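Gestión de espacios comunitarios - apuntes de clase, tema 4
Salas de uso libre: horarios, normas, ruido
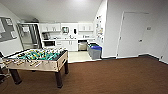
¿Qué se entiende por sala de uso libre?
Un espacio abierto a los usuarios del centro sin actividad programada ni monitor fijo, con un horario publicado y unas normas mínimas. Lo de "libre" se refiere al uso, el acceso puede estar limitado (carné, edad, franja horaria).

Ojo, no confundir con sala polivalente. La polivalente se reserva, la libre no. En el examen del año pasado medio grupo lo mezcló.

Tipos que vimos
- sala de estar / lectura de prensa
- sala de juegos (mesa, futbolín, ping-pong)
- sala de estudio sin puesto asignado
- mixtas, las mas frecuentes en centros pequeños y las que dan más guerra

Futbolín y lectura en la misma sala: conflicto clásico. El ruido del futbolín es de impacto, seco, y se transmite por las patas al suelo. La moqueta ayuda con el impacto, poco con las voces. Para las voces hace falta absorción en techo o pared. Esto lo vemos bien en el tema 6, aquí solo la idea.

Horarios
Dos modelos.
Modelo continuo: la sala abre cuando abre el edificio. Barato, fácil de explicar. Problema: nadie controla las horas punta.
Modelo por franjas: mañanas mayores, tardes jóvenes, o lo que toque. Exige carteles claros y que conserjería lo haga cumplir. Si conserjería no está de acuerdo con las franjas, no funcionan, da igual lo que diga el reglamento.

Caso Benavides (leer la fotocopia). Centro de barrio, una sola sala mixta. Pasaron de continuo a franjas en noviembre. Primer mes, quejas de los dos grupos. Después bajaron las de los mayores y las de los jóvenes no, porque su franja acababa a las 6 y muchos salían de clase a esa hora. Moraleja: mirar los horarios de los institutos ANTES de cerrar las franjas. Marleny Correa insistió mucho en esto, cae seguro.

Caso Wustdale. Centro más grande, más de 1.000 socios. Separaron juegos y estudio en plantas distintas. Funcionó pero la sala de juegos quedó lejos de recepción y hubo que cambiar el recorrido del conserje. Anotar: separar por ruido puede ir en contra de la supervisión. Siempre hay que dibujar las dos cosas en el mismo plano.

Normas
Cortas. Máximo 10 y en una hoja. En clase comparamos dos reglamentos:
Jindley: 11 artículos con subapartados, letra pequeña, redactado por el abogado. Los usuarios entrevistados no recordaban casi ninguno.
Neresus: 6 frases. Turnos cuando hay gente esperando, nada de comida encima de las mesas, volumen, cuidado del material, a quién avisar si algo se rompe, hora de cierre.
El segundo se cumple mejor según la profesora. También es verdad que Neresus es un centro mucho más tranquilo, no son comparables del todo (lo dijo alguien en clase y tenía razón).

Redacción: frases en positivo cuando se pueda. "Deja el sitio a quien espera" mejor que "Prohibido monopolizar". Una norma = una frase. Si necesita explicación va al reglamento largo, que tiene que existir igualmente pero en recepción.

Mantenimiento
Hoja de incidencias visible. Fecha, qué pasa, quién lo anota, cuándo se arregla. La última columna es la que se olvida siempre.
Revisión periódica de mobiliario: tornillos, patas, cantos. Mobiliario de juego con más frecuencia que el resto - sufre más y la gente se apoya en él.
Presupuesto: partida propia de reposición, aunque sea pequeña. Si va dentro de "varios" desaparece en el primer recorte.

Indicadores (rápido, no dio tiempo)
- ocupación por franja
- quejas registradas, separadas por motivo
- incidencias resueltas / abiertas
- permanencia media, difícil de medir, mejor por muestreo
Cuidado con usar solo ocupación. Una sala llena puede estar funcionando fatal.

Para el proximo día
Leer Benavides entero, incluido el anexo de horarios. Traer el plano de una sala de uso libre que conozcáis, a mano vale, marcando puntos de ruido y línea de visión desde recepción. Por parejas. Quien no tenga pareja que escriba a Marleny antes de la clase.

Pendiente: responsabilidad civil y seguros, pasa al tema 5.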